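The Second Childhood of the Plastic Brick

By the time June comes around, the long tables in the old Cillard mill will be covered in bricks again. Visitors to the building tend to come for the looms and stay for the plastic, and I was one of them. I went up one flight of stairs to get out of the rain and didn't come down until they were switching off the lights!

The Prendarier brick library lends plastic building bricks the way a town library lends novels. You pick a tub, sign a card, and take it home for nine weeks. There are 588 tubs on the shelves, sorted by color and then by the number of studs, and each one has a little square of cardboard taped to the front with a brick glued on, so even a three-year-old can find the greens. I love this system more than I can sensibly explain. It smells like a school supply closet in there, and every time somebody puts a tub back you get that wonderful rattle, like gravel being poured down a drainpipe.

What won me over, though, was the table work. Anybody can walk in and build, and the house rule is that you start with very little. A few bricks, two or three colors, lots of open space. I grew up with one enormous drawer and the habit of digging through it with both arms, so this felt stingy for the first ten minutes. Then I started turning a single yellow brick over and over in my fingers, and trying it on its side, and looking at the shadow its studs threw, and I was gone.

Color helps with this. Green and yellow sit close together and make everything look like spring, and then you bring in a light blue and the whole thing cools down. The blue is my favorite of the lot. It's the color of swimming pool paint and old bathroom tile, and it makes the brightest green look as if it has been out in the sun. 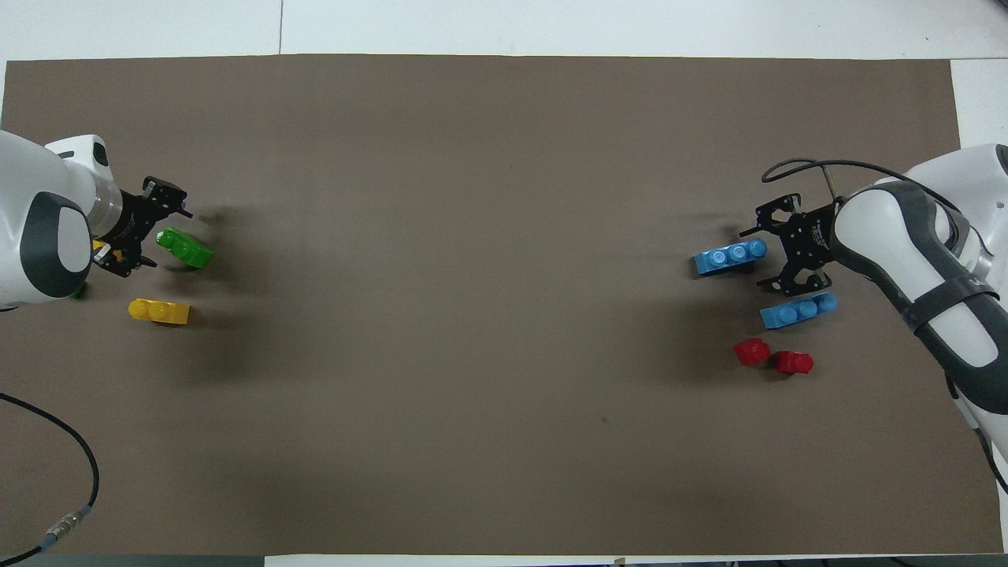 The surface matters too, and here the regulars get very particular. A bare white tabletop is slippery, and it bounces light up into your eyes, so pale bricks more or less vanish. A mat in a dull brown fixes both problems. Bricks stay where you put them, dropped pieces don't skitter onto the floor, and every color shows up clean against it. I've since bought a mat for my own kitchen table, a big one, and I now do jigsaw puzzles, gift wrapping and one very messy clock repair on it as well.

There is a fair amount of lore about sorting. The Riihimäki method, named after the Finnish town where one of the early members learned it, goes by shape first and ignores color completely until the end. The Flekov method does the reverse and is much prettier, with long stripes of a single color laid across the table. I tried both on a mixed tub of 1000 pieces. Flekov was slower by most of an hour, but I'd do it again tomorrow, because there's a moment near the end when all the yellow is in one place and it looks like a field of mustard.

Washing day is the other treat. Bricks come back with jam on them, and dog hair, and once a whole tub arrived full of beach sand. They go into mesh bags in warm water with a squirt of dish soap, then out onto towels, studs down so the hollows don't hold water. On a busy weekend 2000 bricks can be drying at once, spread through two rooms, and you learn to shuffle your feet when you walk. An old toothbrush gets into the corners. Hot water is forbidden, and a hand-lettered sign over the sink says so three times.

If you want to try the small-handful way of building at home, take two bricks each of two colors and one of a third, and put the rest of the collection in another room. Give yourself plenty of bare mat between the groups — more than looks right. Build the smallest thing you can that still resembles something. I made a duck, then a worse duck, then a mailbox I was so pleased with that I carried it around the house for an evening.

The library is open most afternoons, and the tubs go fast in the summer. The light blues are usually the first to be checked out, so ask at the desk when you come in and they'll put your name on the list.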